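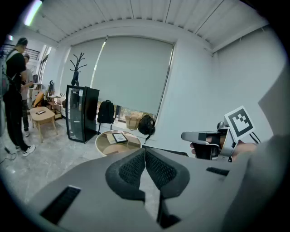
View from one hand-held gripper, with the marker on the other one in sight.

Riltum tracking software, progress to the end of May
To: Ea Ketilsson, Sendalden

Hi Ea,

It's been a good stretch and I have more to show than I expected when we talked! Most of my time went into the part of Riltum that works out where the two grippers are relative to each other. You'll remember that in the first version each gripper kept its own idea of position and we hoped the two would agree. They drifted apart, sometimes badly, and every bimanual recording needed hand fixing before the planner could use it.

The new code treats a marker sighting as a correction. Whenever one gripper's camera gets a clean look at the marker on the other, the solver pulls both tracks back together, and between sightings it coasts on each one's own motion estimate. Oluf Thoroddsen wrote the solver and I wrote everything around it (loading, time sync, the viewer, a frankly huge pile of tests). We now have 329 recordings through the whole chain out of the 600 in the plan. Of those, 7 were thrown out, all with the same clock problem, and I've since put a check in the loader so a bad clock gets flagged on import.

Two things slowed us down. The first was the wide lens. Straight lines bend a lot toward the edges, and our old calibration was fine in the middle and poor in the corners, so a marker sitting far to the right came back tilted by a few degrees. I swapped the lens model and redid calibration for every unit - tedious, but done. The second was glare. A shiny floor and a big window can wash out a marker's border, and the detector either lost it or, worse, reported it flipped. Oluf added a test that compares each new pose with the last good one and drops the flips. I'm very happy with that one. 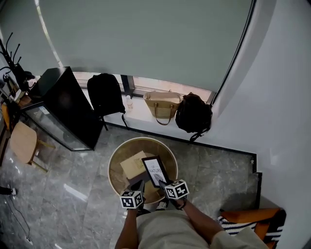
Can someone outside the team run the merge tool yet?
Only with one of us on a call. It installs cleanly now, but the settings file still assumes our folder layout, and the error messages are written for people who already know the answer. I'm fixing both next.

The head view is the other half of the work. Cube markers give us several faces to choose from, so the head camera can often place a gripper even when one face is turned away. Jurkberg, our sync module, lines up the head video with both gripper streams and writes a single file that the planner reads directly. It still stumbles when a stream starts late. I have a fix on a branch and want to run it over the older recordings before I merge it.

On money, we're inside the budget for this period. I'd like to move the unspent travel line over to storage if you're okay with that, the raw video is eating disks. Could you let me know before I place the order?

Still open on my side:
Start-late fix in Jurkberg, then rerun the older recordings
Settings file and error messages for the merge tool
Planner test on the Tilahun arm with Oluf, once the rerun is finished

The updated task list is in the shared folder, and I'm free most mornings after 10 if you want a walk through the viewer.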